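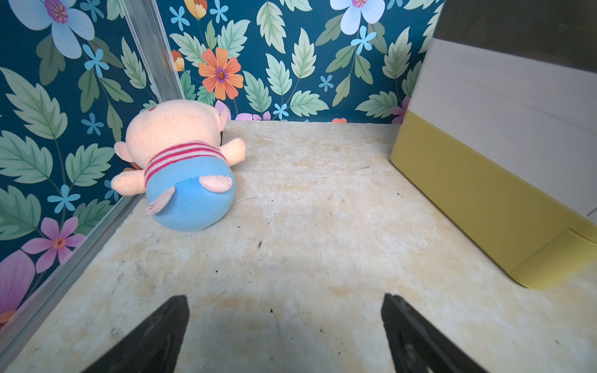
Figure 1. Plush pig in the enclosure, wrist view, gripper open.

Rules for a Small Robot Arm: What We Wrote, What We Kept
Project report by Vasanthi Thampi and Yufang Ye

1. Why a rule book

Our assignment was to pick a shared machine in the department and write the rules that should govern its use. Other groups chose the laser cutter or the kiln, which already try to kill people and so come with documentation. We chose the tabletop arm in the Bradance lab, which came with one laminated sheet reading "BE SENSIBLE" and a phone number for somebody who graduated.

The arm picks up soft objects inside a walled enclosure and puts them down again. It is slow and fairly weak. That turned out to be the main difficulty in writing rules for it. People respect a machine that looks dangerous. They lean on one that handles a plush pig in a blue outfit and a striped collar.

We had one semester, a shared logbook and a draft standard we called Sharifi, after the street the lab is on. The final version is two pages. The first version was eleven, and we are sorry to everyone who was asked to read it.

2. How we worked

We began with the old logbook, which holds 318 entries. Most say "ran fine." A few say "ran fine?" and one says only "pig." We sorted whatever we could understand by the kind of trouble it described: a person reaching in at the wrong time, an object in the wrong place, a setting changed and never changed back, or a run that could not be repeated later because no one had written down how it started.

We expected the first kind to be the biggest. It was the last one, by a long way. The arm had been treated with reasonable care. The record of what it did had been treated like a napkin.

After that we sat in on sessions, wrote a rule whenever something annoyed us, and tested each rule by asking two people from outside the group to follow it without help. If they asked us what it meant, we rewrote it. If they laughed, we usually cut it.

3. The rules that survived

Rule 1. Hands out before power on. The operator says "clear" out loud and waits for an answer. When working alone, the operator still says it. Everyone felt silly doing this for a week and then stopped noticing.

Rule 2. The stop button stays within reach of a seated operator. Reach is measured with the operator who has the shortest arms, which in our group is Yufang, who would like it known that she did not volunteer.

Rule 3. Save a wrist camera still before every run. The still has to show the object, the floor and both gripper fingers. Figure 1 meets the rule: the fingers are apart, there is open floor between them, and the pig is face-down near the back-left corner with one arm against the wall. Someone trying to set that start up again would have something to go on.

Rule 4. Write the object's position in plain words. "Face-down, back left, head turned away" is fine. "Usual spot" is banned. We found four usual spots.

Rule 5. Note anything near the object that is not the object. Small things can end up tucked underneath, and a gripper does not know which item was meant. In Figure 1 there is a small dark item partly under the pig's head and a bit of reddish-brown material below one arm. Under the old habits neither would have made it into the log.

Rule 6. Leave the walls alone, or say that you changed them. The enclosure has a busy floral pattern on teal, with orange and pale blue blooms big enough to compete with the pig for attention. Taste is outside the scope of this report. What matters is that a run against flowers and a run against plain white card are different tests, and the log should say which one took place.

Rule 7. Log the floor condition once per session. The floor has stains, specks and scratches. We first wrote a rule requiring it to be spotless, and then we met the floor. The rule now asks for a photo and one sentence.

Rule 8. Whoever changes a speed or force limit changes it back, signs for it, and tells the next person on the sheet. A sticky note does not count as telling.

4. The rules that did not

We wanted a dress code (no scarves, no dangling badges). It lasted until the heating failed in December. The badge half came back as a line under Rule 1.

We also tried a rule that the object must always start face-up, on the grounds that it made results easier to compare. It did, and it also meant we were only testing the arm on the one pose a pig on a floor has no particular reason to adopt. We dropped it and made Rule 4 stricter instead.

The longest argument was over a numbered form from a template called Vonard, with a box for everything including humidity. Vasanthi liked it. She filled it in faithfully for 10 runs - then she stopped liking it.

5. Problems we did not solve

Rule 3 relies on a person looking at the still. A saved picture that no one opens is just a heavier logbook. The folder has a cap of 3000 files, and what happens after that is currently described in the standard as "to be decided," a phrase we copied from the old one.

The wrist view also has limits. In Figure 1 the top-right corner is dark gray shadow, above the white panel of the boxy structure on that side, and we can't say from the picture what is up there. A second view from outside the enclosure would help. We have asked for a camera mount from Juvstead, the department store room, and have been given a form.

Last, the rules cover one arm in one room. The group next door has asked for a copy, and we have told them to delete anything about the pig before they use it. Rule 2 should be measured again with their own shortest operator.

Submitted Sun 23 September, with the signed logbook pages attached as Appendix A.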